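Serkville Canteen Notes: keeping a small kitchen in order over a working week

The kitchen at our Serkville site puts out lunch for two shifts from a room with 4 gas rings and one sink. Most of what follows was worked out there, though it suits any small kitchen where several people cook and somebody else washes up.

Before the shift

Fill the sink with hot soapy water before you take out a knife. Empty the bin too, even if it is only half full. A full bin at noon means a walk to the yard with pans on the heat.

Put a damp cloth flat under each chopping board. Kitchen paper will do if it is folded twice and wetted.

Write the day's jobs on a strip of masking tape and stick it to the shelf edge at eye level. Cross them off with a pen that stays on a string. Paper lists get wet and go missing.

Buying and storing veg

Buy for three days at most. We order on a Friday for the start of the next week and top up from the shop in between. Take a basket for the top-up and leave the trolley at the door -- you buy less when you have to carry it.

Twist the leafy tops off carrots as soon as you get them in, as the leaves go on drawing water from the root. Keep tomatoes out of the fridge until they are fully ripe. Cucumbers do best in the fridge door, where it is less cold, and chillies keep well in a paper bag in the drawer.
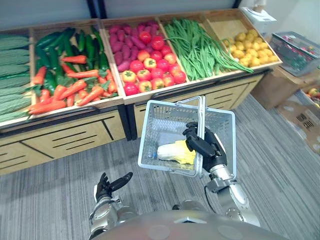
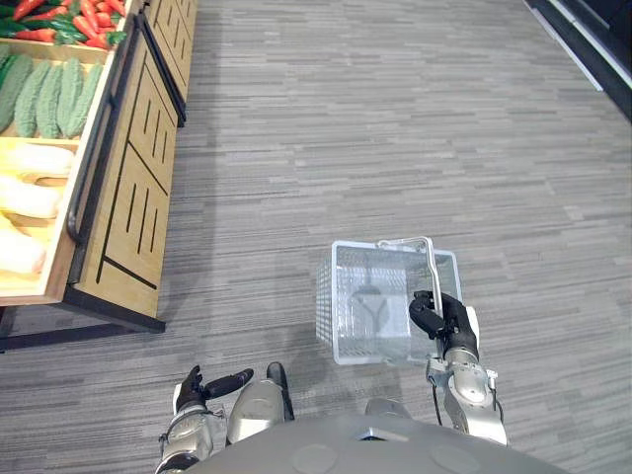

Bitter melons, with the chillies in the bin above.

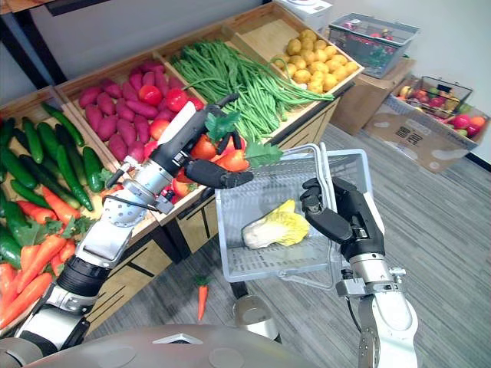
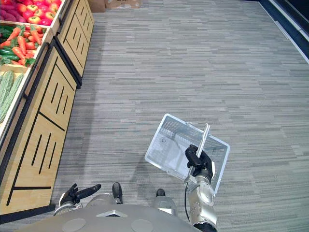
Salt bitter melon after slicing and leave it for twenty minutes, then rinse and squeeze it. It will still be bitter, but less so. Scrape out the white pith with a teaspoon first.

Anything that has gone soft but not bad goes in the stock tub in the freezer. Onion ends, carrot peel and celery leaves are all fine. Leave out cabbage and anything else from that family, or the stock will smell of it.

Weighing and labelling

Weigh rice dry, before it goes in the pan. One of our deep trays takes 600 g, and any more than that comes out stuck together in the middle. Write the weight on the side of the tub in marker so the next cook doesn't have to ask.

Date every tub on the side, not the lid. Lids get swapped. We use Flarkley freezer labels, which come off in hot water. The cheaper ones we had before left a grey patch that had to be scrubbed with oil.

During service

Say "behind" when you pass someone with a hot pan, and say it every time. New starters feel silly doing this for a day or so and then stop noticing.

Keep one dry cloth for handling hot things and don't wipe up with it. A damp cloth lets the heat straight through. Ours are blue for hot pans and white for everything else.

Washing up

Glasses first, then cutlery, plates and pans. Change the water before the pans if it has gone cloudy. Knives never go in the sink -- wash them by hand one at a time and put them straight back on the rack.

For burnt rice, cover the bottom of the pan with water, add a spoonful of bicarbonate of soda and bring it to the boil. Leave it to cool and use a wooden spatula. Don't do this with bare aluminium, as it turns dark.

Last one out checks the gas taps and props the fridge drawer shut with the wedge until the new runner arrives.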